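Brurik Makers Club
Minutes of the Sunday meeting, September 19, 2021
Main item: the open day at Flinell

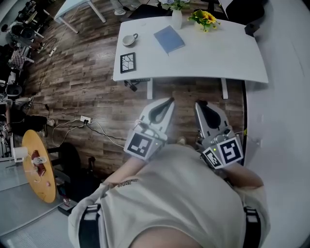 Opening

The meeting opened at 3 in the back room at Pokus, with 11 members present. The August minutes were read and accepted with one fix: the date for the shelf order had been written down wrong. The agenda was changed so that the open day came first, as everyone wanted to talk about it anyway.

Report on the open day

The club's visit to the Flinell workshop was a great success, and the members who went were still full of it. Flinell counted 187 visitors over the day, which is the most they have ever had through the door. Our group had the morning slot and stayed well past it.

The part that got the most talk was the hand-held gripper station. Flinell teaches its robot arms by having people do small household jobs with a pair of grippers, one in each hand, while the motion is recorded. The arm later learns from those recordings. Several members had expected to see a robot doing tricks behind glass, and here was a person leaning in toward a white table with a cup, a closed notebook and flowers on it, like something from home. It made the whole idea click for people who had found the printed handout hard going.

Members asked about the black-and-white square markers on the grippers. The Flinell guide explained that cameras use them to work out where each gripper is and which way it is turned. The bigger marker on the right-hand one is easy to spot from a distance, and there is a smaller one set at an angle next to it. One member asked if you could print your own. You can! The guide said ordinary paper is fine for practice as long as it stays flat.

Visitors were then invited to try. Six of our members had a turn, and the reports were lively:

- The grippers feel strange for the first minute, and then your hands begin to understand them.
- Cups are harder than they look. The handle wants to swing away from you.
- A closed notebook lying flat is very hard to pick up. The trick we were shown is to slide it to the edge of the table and take it from there.
- Small vases call for slow hands. Everyone who tried one held their breath.
- Going fast makes a poor recording. The guide asked for smooth, plain movements, with a short stop before and after each grasp.

It was noted that the Flinell people answered every question, including the ones from the younger visitors, and that they were open about what does not work yet. Soft things such as cloth still give them trouble, and so does anything shiny. The members liked hearing this as much as they liked the demonstration.

The Furukawa room

After the gripper station the group went on to the second room, where the arm the staff call Furukawa was running. It put a cup on a tray, over and over, from different starting places. Almost every try went well while we were there. When it missed, it backed off and went at the cup from another side, and the room cheered. Two members said they could have watched that all day. The guide said the arm had learned this job only from recordings made with hand-held grippers, and that one person's habits can show up in how it moves. It does a little pause over the tray that the staff all recognize.

Discussion

The question was raised of what the club could do with all this. The talk ran longer than planned and went in several directions, so only the main points are set down.

It was suggested that the club build a pair of simple grippers of its own. No motors and no recording at first, only a trigger, two curved fingers and a good soft pad on the inside of each. The members who had tried the Flinell ones felt the pad matters most. There was wide support for this. It would make a fine winter project and we already have most of the tools.

A second suggestion was to set up a practice table at our own next open evening, with everyday things to move, and let visitors have a go. Someone pointed out that floor cables would need to be taped down or run along the wall, as ours always end up in a tangle under people's feet. This was agreed without a vote.

There was some back and forth on whether the club should buy a small arm. One side said it would bring in new members — the other side said we have not finished the last two things we bought. It was left open. The question can come back once the grippers are built and we know how much people use them.

One member asked whether recordings made at home could be sent to Flinell. The answer given on the day was that they are not set up for that yet, but they were glad to be asked and will let us know if it changes.

Decisions

1. The club will write to Flinell to thank them for the visit and the extra time.
2. A gripper building group is set up. It will bring a first drawing to the next meeting.
3. Scrap foam and rubber for the pads can be left in the bin by the door, marked with what it came from.
4. A practice table will be part of the next open evening at Pokus. Members are asked to offer cups, jars, small boxes and books they do not mind seeing dropped.
5. No arm will be bought for now.

Other business

The shelf order has arrived but one bracket is missing. The supplier has been told.

The band saw is working again after the blade change. Please check the guard before use and write your name in the book.

The key to the paint cupboard has not been seen since August. If it is in your coat pocket, bring it back and no questions will be asked.

Members who took notes at Flinell are asked to put a copy in the blue folder. The ones on grip width would be a big help to the building group.

Flinell has offered a second visit for those who missed this one, on a weekday evening. A sign-up sheet went around and was nearly full by the time it got back to the front. A second sheet is pinned up by the sink.

The meeting closed at 5:15. Coffee went on for a good while after that, mostly with spoons and clothespins standing in for grippers.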